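Renzo Melis on making something worth stitching

Renzo Melis has been making suture practice pads for 10 years, the last four of them in a former print shop on the north side of Irnance. His company, Bitar, sells one main product, a synthetic tissue pad called the Nusside. In May he shipped 218 of them, his best month so far. Most went to teaching programs, a few to individual students who pay $99 for a boxed kit with two pads, thread and a set of hand instruments.

We met in the back of the shop, at the table where he tests every batch. He had just put in a row of stitches and was cutting them out again.

"I'm not a surgeon and I don't pretend to be," he said. "I can tie a decent knot. I learned because I got tired of people sending pads back and telling me they felt wrong, and I had no way of knowing what they meant."

He came to the work from upholstery. His first job was with his uncle, covering restaurant booths, and he says the two trades are closer than they sound. A curved needle is a curved needle. Thread pulls through a soft material and either holds or tears its way out, and which of those happens depends mostly on how far from the edge you went in.

"In upholstery you learn that in a week, and you learn it by ruining somebody's vinyl. My uncle let me ruin one seat. After that it came out of my pay."

The first pads were made for his sister-in-law, a veterinary technician who wanted something better than the pig's feet she was practicing on at home. The smell had become a problem in the apartment. Melis poured a slab into a baking pan and gave it to her. It was far too stiff. She broke the thread on it and bent a needle, and she told him so. The second was too soft and tore at every stitch.

"I kept a notebook. Every mix got a number and a line saying what was wrong with it. Too hard. Too sticky. Tears. Smells like a shower curtain. The one we sell now is close to the one I wrote down as 'OK but ugly.' I fixed the ugly."

What he was after, he said, was a surface that punishes the same mistakes real tissue does. Pull too tight and the edges of the cut should bunch up and roll. Leave it too loose and they should gap. Go in too shallow on one side and too deep on the other and the two edges should sit at different heights, like a badly laid floor tile. A pad that forgives all of that is pleasant to use and teaches very little.

The surface gave him trouble for years. The early pads were smooth and shiny, and under a bright lamp students complained of glare. He now casts them with a very faint texture, which takes some of the shine off and also gives the eye something to measure against. He keeps them pale on purpose. He tried a realistic skin tone, then several of them, and found that people argued about the color and stopped talking about the stitching.

"Pale is good for seeing. You want to see the cut and you want to see the thread. If you can see both, you can see what you did."

The thread he tests with is black for the same reason. Some of his customers prefer blue or violet, and he stocks both, but he won't test with them. He also likes a bit of red along the cut. A dry, clean slit in a pale pad is easy to lose sight of when your head moves, and he thinks students treat a cut with some color in it more carefully.

"They slow down. I've watched it. You give them a clean line and they go at it like they're sewing a button. You put red on it and they sit up straight."

Most of what he sells is used for the simple interrupted suture, which is one stitch, one knot, cut the tails, then move along and do another. It's usually the first thing taught. Each stitch stands by itself, so a bad one can be taken out without touching the rest. Melis likes it as a test for the same reason. If the third stitch in a row looks different from the first two, something in the pad changed or something in his hands did, and he can usually work out which.

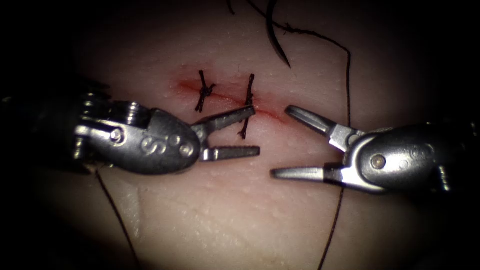
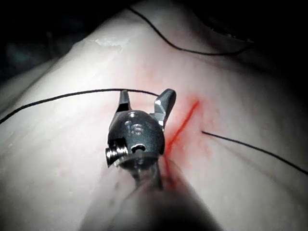
Dark thread and a line of red on a practice surface.

The knots are where he sees people struggle. A student will place the needle well, bring the thread through evenly, and then throw the knot in a hurry and end up with it sitting right on top of the cut. It should rest off to one side. He said he did this himself for most of a year before a customer, a retired nurse, drove over to pick up an order and watched him do it.

"She didn't say hello. She said, 'Why is it in the middle?' I said I didn't know it mattered. She sat down where you're sitting and did six of them, bang, bang, bang, all on the same side. I still have that pad. I wouldn't sell it to you."

Tail length is another thing he has opinions on. Cut the tails too short and the knot can work loose. Leave them too long and they get picked up in the next stitch, or they lie across the cut and you can't see what's under them. His own are on the long side. He says that's a leftover from upholstery, where the ends are tucked away and no customer sees them.

Then there is loose thread. Anyone who has practiced for an hour knows the state the table gets into – short ends stuck to everything, a long piece still trailing off the pad, another caught under your sleeve. Melis used to sweep the ends onto the floor until they wound themselves into the wheels of his chair and one of them stopped turning. Now he keeps a strip of tape, sticky side up, along the near edge of the table and drops the ends on that.

He tests on a flat pad and on a curved one. The curved version was requested by a training center called Sirkier, which buys from him in quantity and is the closest thing he has to a demanding client. Their instructors told him that students who looked fine on a flat pad went to pieces on anything rounded. The angle of the needle changes as the surface falls away, and a hand that has learned one angle keeps using it.

"I thought they were being fussy. Then I made one, a sort of low hill, and tried it, and my stitches on the far side were terrible. I called them back and said fine, you're right, give me two months."

It took five. The trouble was thickness. Poured over a form, the mix ran down the sides while it set and left the top thin, so that the needle came through the bottom at the high point and hardly got started at the edges. He ended up pouring in layers and turning the form between them, a job he does by hand with a kitchen timer. He loses a few from every batch. The rejects go into a barrel by the door and students from the community college come by and take them for free.

I asked how long a pad lasts. He said it depends on who has it. A careful student can work along the same cut for weeks, because the holes close up well enough if you don't tear them. A careless one will shred a pad in an evening. The highest count he has ever had reported to him was 1355 stitches in one pad, from a student who kept a tally on the lid of the box and mailed him the lid. It hangs over the sink.

"I don't advertise that number. Somebody would hold me to it."

He does get complaints. The commonest is that the pads pick up lint, and they do. He tells people to wash them with dish soap, let them air dry and dust them lightly with cornstarch. The second most common is that the needle drags. Often the needle is simply dull. The ones in the kit are meant for practice and they don't hold a point forever, and he suspects many students use the same one from the first day until they lose it. He has started putting four in the box where there used to be two.

The third complaint is the price. He doesn't argue much with that one. There are cheaper pads, and he has bought most of them to see how they are made. A couple are good, he said, and he would tell a student on a tight budget to get one of those, or to practice the knots on a shoelace tied to a chair leg and save the pad for needle work.

"The knot doesn't care what it's tied in, up to a point. You can do a hundred on a shoelace while you're watching television. Then come and do ten on the pad and pay attention."

He would like to make a layered pad next, with a tougher skin over something softer, so that a deep stitch and a surface stitch feel different in the hand. He has made three so far. In the first the layers came apart, in the second they fused so well there was no point in having two, and the third was still setting on the shelf behind him. He wouldn't let me touch it until the next morning.

Before I left he had me try a stitch on the pad he had been using. I put the needle in too close to the edge, pulled, and watched it tear straight through.

"Farther back," Melis said, and handed me another length of thread.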